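Rirnard Opens Its Doors to Old Desktop Computers and Anyone Curious About What's Inside Them

NUDORWOOD – If there's a tired old desktop tower in your basement, under your desk or holding up a houseplant in the spare room, the folks at Rirnard would love to meet it! The community repair workshop announced this week that its computer teardown sessions will return in March, with longer hours, more bench space and a standing invitation to people who have never held a screwdriver near a computer in their lives.

The sessions, run together with the parts reuse shop Drastus, took in 373 desktop computers last season from homes, small offices and two very generous school libraries. Many of the memory modules, power supplies and drives went on to second lives in rebuilt machines, and what couldn't be used again was sorted and sent along for recycling.

"People bring these in a little embarrassed, as if they'd kept them too long," said Gunhild Holst, who directs the workshop. "I'm always so glad they did. You lay the tower on its side, take the panel off, and there's a whole little city in there, and before long the person who only came to drop it off is asking me what the coin battery is for."

This season's sessions begin with the parts that newcomers find easiest to recognize (the power supply, the memory slots, the drive cage with its blue plastic rails) and move on to the processor socket, which calls for a light touch and good lighting. Each session has room for 14 people and lasts from 6 p.m. until 9 p.m. every Thursday. Tools are provided, and so is coffee.

Evanthia Kyriakidis of Drastus said the shop hopes to reach 1000 reused parts by the end of the season, and that older office desktops are especially welcome, as they tend to come apart nicely and there is steady demand for what's in them.

Hard drives are removed from every donated computer. Donors may take theirs home or leave it to be wiped, whichever they prefer.

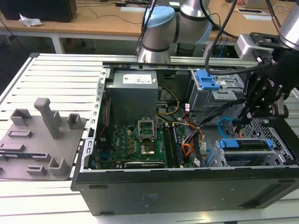
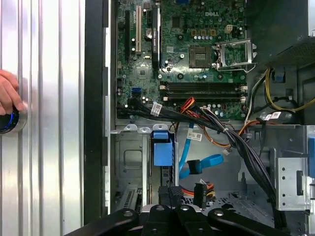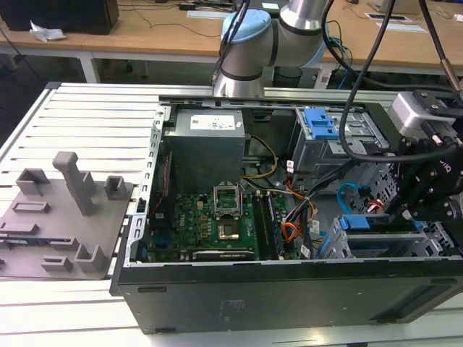

Open desktop towers, processor sockets exposed

COMMUNITY & REUSE

Attendance is free, but places do fill up, so please sign up ahead of time at the Rirnard front desk. Donated towers can be dropped off at the side entrance on any session evening, with or without their power cords. Monitors and printers can't be accepted this season.

Press contact: Védís Frandsen, Rirnard, Nudorwood | © Rirnard. All rights reserved. | Back to top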